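Forum > Bench Arms and Small Automation > Faults and Safety

Gripper kept squeezing after stop. Firmware, or me?

huerta_e
Posts: 710
Posted: April 23, 2018

Two-arm desk tidying setup, both grippers on Flultetti drivers, controller is the Grasico one everybody here seems to own. During a run on Friday the right gripper closed on the edge of a clipboard and didn't let go when I hit stop. The arm froze like it should. The fingers kept pulling in for another couple of seconds and the board has a dent in it now.

Log says fault 2373, which the manual lists as "grip timeout, no action needed". I'd say some action was needed.

Flultetti support told me by email that the stop input "places the gripper in a safe state". I asked what the safe state is. No reply yet. I've pulled the force limit down to 600 in the config and I have no idea what unit that is, and neither does the manual.

Before anyone asks, the layout is nothing exotic. Desk stuff on brown paper, wide view and wrist view:
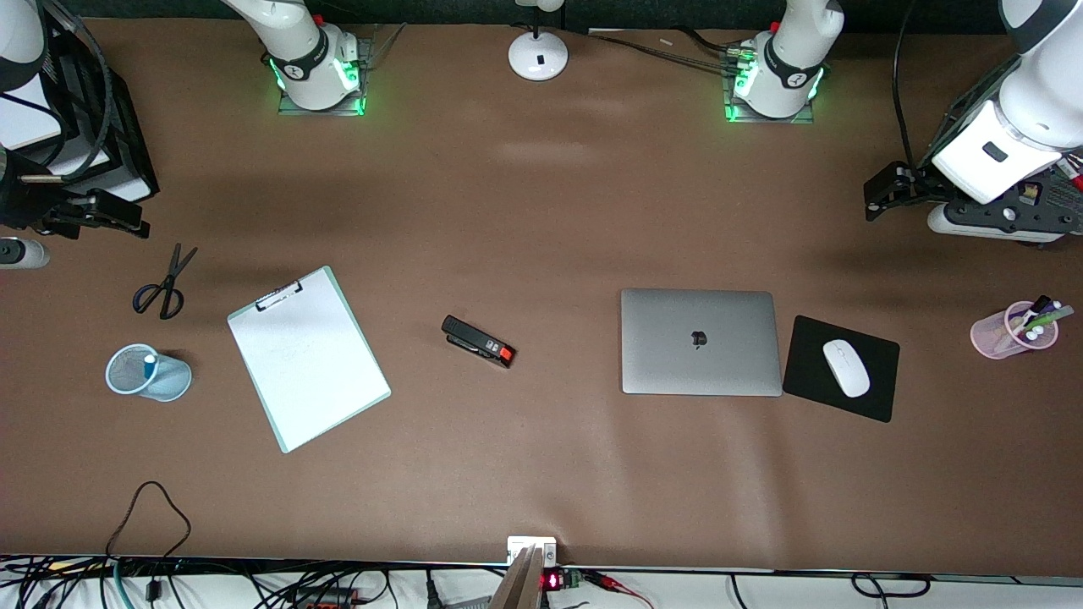
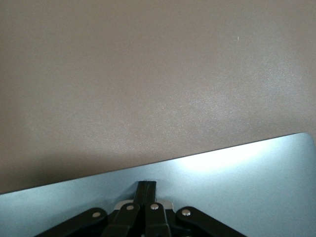 Wide view and wrist view, same setup. Laptop is in the wide view, maybe the wrist view too.

Eustaquio

kanchan_a
Posts: 2373

"Safe state" in their language means hold last command. If the last command was close, it holds close. I went through this with them in October and got the same sentence you got, word for word.

I don't believe the force number does anything during a stop either. Try it with a block of foam and a kitchen scale before you trust it near that laptop.

brorkon_fan

I've run Brorkon grippers for two years and never had this. Sounds like a config problem to me. Did you set the stop behavior to release?

huerta_e

There is no release option on this firmware. There's "hold" and "hold (legacy)". I tried both and can't tell them apart.

shig_f

Releasing on stop isn't safer by default. If the arm is up in the air with a full mug, I'd much prefer it hang on. The vendor picked hold for a reason and I don't think it's a fault.

kanchan_a

Hold position, fine. Nobody is arguing with that. What he describes is fingers still moving after the stop, and that's a different thing from holding. If I press stop and something keeps closing, I don't care what the menu calls it.

shig_f

We have one log line and a dent. How do we know the fingers moved after stop and it wasn't the board settling? A couple of seconds by eye isn't a measurement. Post the motor current.

huerta_e

Fair. Current log from the right gripper goes up for 2 seconds after the stop flag, then flat. It isn't the board settling. I'll put the file up tonight when I'm back at that computer.

phan_hue

Check where your stop is wired. On the Grasico there are two stop inputs and only one of them reaches the tool connector. The drawing in the quick start guide shows the wrong one. My arms stopped and my grippers didn't, same as yours, until I moved one wire. Châu's wiring notes (pinned at the top of this section) have the right drawing on page 2.

Also, I wouldn't call either input an emergency stop. It's a software request. The only thing I count on is cutting power to the tool, and even then you need to know what the fingers do with no power. Mine go slack. Yours might not.

brorkon_fan

So it was wiring. Like I said, config.

kanchan_a

Wiring isn't config, and a guide that shows the wrong pin isn't his mistake. And we don't know it was the wire. He hasn't moved it yet.

kristaps_k

Had the 2373 fault on a single arm with the stop wired to the correct pin. So the wire may be part of it, but I doubt it's all of it. I rolled the driver back one version and haven't seen it again, for whatever that's worth on a fault that showed up once a week to begin with.

huerta_e

Wire is on the wrong input, I just looked at my own notes. Copied straight from the quick start guide. I'll move it first and leave the firmware alone so I'm only changing one thing. Foam block test after that, then the clipboard, laptop stays off the table until I've seen a clean stop on both sides.

Still nothing from Flultetti on what "safe state" means.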